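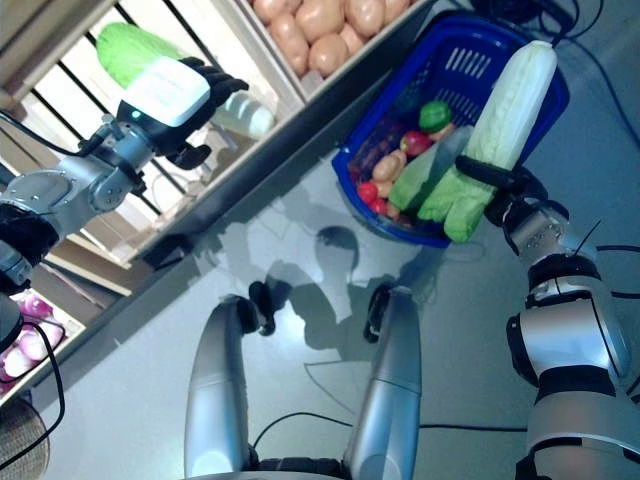 Storage of Vegetables in Small Neighborhood Shops
Student project report, Nov 22, 2020

1. Introduction

Every small shop that sells fresh vegetables also throws away vegetables. The owner buys in the morning, does not sell everything, and after a few days a part of the goods is too soft or too yellow for the customers. In my home town this is a normal thing and people do not speak much about it. When I started my studies I worked in the evenings in a small shop, and I carried the waste to the container myself. From this experience came the idea of the project.

The question of the report is simple. How do small shops keep their potatoes, cabbages, carrots and onions, and can they lose less of them without buying expensive equipment? I did not study supermarkets, where cooling and delivery are organized by a central office.

2. The shops

Three shops agreed to take part. Bekia is a family grocery on a corner near the tram stop. It has one sales room and a cellar, and the cellar can be reached only by a steep stair. Skodell is newer and sells mostly dry goods, but it keeps a vegetable section by the window. Moriarty is the largest one, with a separate cold room at the back, although the cold room is shared with the dairy products.

I visited each shop in the morning before opening and again in the evening. The visits began in March and had to stop for a time when the shops became very busy. I continued in the summer. For this reason the data from spring and from summer are not fully comparable, and I keep them apart in my notes.

3. Method

For the main test I asked every shop to put aside 20 kilograms of potatoes and 10 heads of cabbage from one delivery. Half of each was stored in the usual way of the shop. The other half was stored according to my instructions. These were the following:

Potatoes stay in the dark, covered with a paper sack, and not next to onions.
Cabbages keep their outer leaves until the moment of sale.
Nothing is washed before storage.
Damaged pieces are taken out every morning.

After seven days I weighed the potatoes and looked at the cabbages together with the shop owner. We decided together which heads could still be sold at full price. I know that this is partly a matter of opinion. One owner was much more strict than the other two, and she rejected heads which I would buy for myself without thinking.

Temperature was measured with a simple kitchen thermometer. I had first planned to use a logger from Trendard, which our department owns, but it was already reserved by another group for the whole semester.

4. Results

4.1 Potatoes

The clearest difference was in Skodell. The potatoes by the window turned green on the side of the light, and several began to sprout. The covered half stayed almost without change. In Bekia the cellar is dark already, so my paper sack did not bring much. The difference in weight there was so small that my scale could not show it in a reliable way.

In Moriarty the potatoes were kept in the cold room together with the milk. The owner told me that customers complained about a sweet taste after frying. This agrees with what I read in the literature — at low temperature a part of the starch changes into sugar. We moved half of the potatoes to the corridor, where it was cool but less cold, and she wants to leave them there also in the future.

4.2 Cabbage

With cabbage the outer leaves are the most important point. All three shops removed them on the day of delivery, in order to make the heads look fresh. The cleaned heads became dry at the edges and had to be cleaned a second time, and each time they lost weight. The heads with outer leaves looked worse on the shelf but better under the knife.

Napa cabbage behaved differently from the round white cabbage. It is softer and loses water faster, and pressure marks become brown. Skodell used to stack it in two layers. When the upper layer was removed, the bottom heads had fewer brown spots.

5. Problems

My sample is small. The shop owners knew which half was "mine", and maybe they handled it with more care. Once a helper in Bekia sold a part of the test cabbages by mistake, so I repeated this test with the next delivery.

I also did not measure humidity. For leafy vegetables it matters possibly more than temperature, and in a next project I would begin with it.

6. Costs

The paper sacks were free, as the bakery gives them away. The morning control of damaged pieces takes time, and the owner of Moriarty said openly that she can not pay a person only for this. In her shop it is now done during the filling of the shelves. Bekia does it only on delivery days.

7. Further work

I would like to repeat the cabbage test in winter, when the sales room of Skodell is heated and the air is dry. The owner has agreed, under the condition that I come after closing time and bring my own scale.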